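The tide gauge at Mulis had been reading high since May. The error was small, 20 millimeters, and constant, and for that reason the office in Rilard had let it stand. Idalina Salgado was sent to correct it. She took the morning ferry with a leveling staff, a tripod and a copy of the station log.

The log was kept by Cristóvão Cordeiro. It ran to 341 pages. Each line gave the hour, the height of the water, the wind, and his initials. She read it at his kitchen table while he boiled coffee.

"The benchmark is on the harbor wall," he said. "Bolt 87. It was set in the year 2000."

"And the wall?"

"The wall is older."

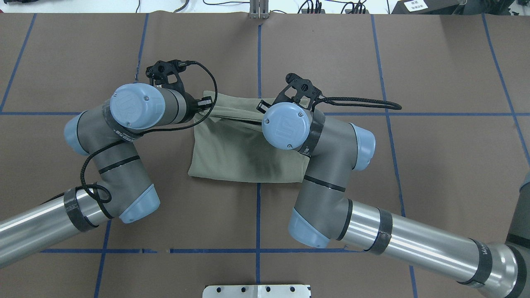 They went out at low water. She set the tripod on the slip, leveled it, and sighted back to the reference bolt on the chapel step. Cordeiro held the staff. He held it well, without sway, and did not talk during the readings. She closed the loop twice. The two results agreed to within a millimeter.

The gauge was correct. The wall had gone down, and bolt 87 had gone down with it.

She wrote this in the log under his last entry and showed him the figures. He read them through and asked which end of the wall.

"The north end. By the fuel shed."

"My brother's boat is tied up there," he said.

She packed the level into its case. The return ferry, the Anda, was already turning outside the breakwater -- it was early. Cordeiro took the pencil, looked at the gauge, and entered the four o'clock height.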